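From: Dario Sartori
To: kitchen-storage list
Subject: Re: [storage] Mug riser, shelf height and surface protection

Liliana Grasso wrote in July:

> The Hindetti shelf is listed as a cup riser but the sheet gives no
> clearance figure with mugs under it. Can someone confirm that ordinary
> handled mugs go under the board without tilting? Also, do we still want
> a liner under the mugs, and where does the cloth go?
>
> Liliana

Liliana,

Clearance first. Two ceramic mugs of different heights, teal and pale yellow-green, were placed under the raised board. Both stand upright. The shorter one is the yellow-green.
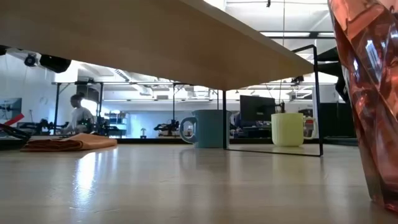

Storage and Tableware Group, Bellini Test Kitchen

The stand has a light wooden board on a thin black metal frame, with a bar along the tabletop joining the supports. The bar matters for loading. A mug should be lifted over it. Sliding will catch the foot ring sooner or later. Handles can point outward on both sides, which keeps them from knocking together. Amedeo's draft has both handles facing right; please correct that before it goes into the guide.

The load rating on the sheet is 2000 g, spread evenly. I would print 1000 g for the upper board and leave the rest as margin. Fulvio Marras disagrees and can say so here.

On the liner: my preference is clear acrylic. It wipes down faster than fabric and leaves the wood grain visible.
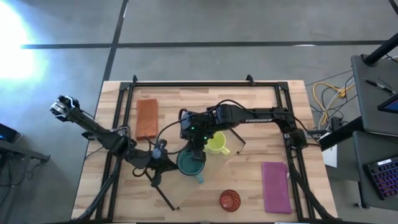

Cut size should leave 100 mm free on each side so the sheet can be picked up without moving the cloth. Round the corners. The Jodo offcuts are acceptable if the protective film is still on. We have 200 of them in the Baler cabinet, and Debora Donati has the key.

The cloth stays folded and flat on the table, clear of the liner. Terry is fine for drying but should not go under the mugs, as it holds water against the base.

Open items:
- Amedeo Villa: handle direction in the draft
- Fulvio: objection to the 1000 g figure, if any
- Liliana: wording for the clearance line

Replies to the list, please.

Dario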